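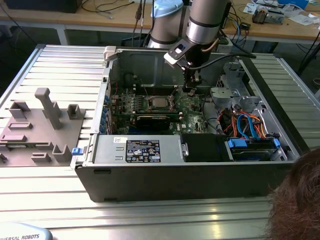 Envoyé par : bilyk
Le 2026-09-01 à la liste Kidstead (entraide, vieux PC et récup)
Objet : Re: tour Dell ouverte, je garde quoi ?

> Bonjour la liste, j'ai une vieille tour de bureau qui dort depuis février et je voudrais la remettre en route pour les devoirs des enfants. Est-ce que ça vaut le coup d'ouvrir ? J'ai peur de tout débrancher et de ne plus savoir remonter. Et l'alim, on la garde ou pas ?

Coucou,

Oui, ouvre ! Ces tours-là sont plutôt gentilles à démonter : tu la couches sur le flanc, tu enlèves le panneau et tu as tout sous les yeux. La carte mère verte au centre, la carte graphique noire en travers juste en dessous du processeur, l'alimentation grise sur le devant avec sa grosse étiquette noire (et une languette bleue qui dépasse à gauche, j'adore ces languettes bleues). Chez moi le disque est dans un berceau à clips bleus, sans doute pareil chez toi.

Le seul coin pénible, c'est celui du disque, avec les câbles orange, rouges et bleus qui font des boucles par-dessus. Un bout de ruban de masquage sur chaque prise avant de tirer, avec un numéro au feutre, et tu remontes tranquille. La dernière fois je ne l'ai pas fait, j'y ai passé une soirée entière...

Pour l'alim, garde-la si elle démarre sans bruit bizarre, mais ne l'ouvre pas, même débranchée depuis des mois. Un coup de pinceau sec sur la grille et basta. Pense aussi à la pâte thermique si tu retires le radiateur, j'en ai un tube Brirex entamé, 2 euros si tu le veux, sinon je te le mets de côté pour la prochaine bourse. J'y aurai aussi des barrettes de mémoire et un disque de 505 Go (oui oui, c'est ce que dit mon outil de test, je ne cherche plus à comprendre).

Rien à voir, mais la boîte à biscuits Gustomeo est parfaite pour ranger les vis !

Tiens-nous au courant,
bilyk

Partager (17) | Commentaires (2)
Ce site utilise des cookies pour mesurer son audience. Accepter | Refuser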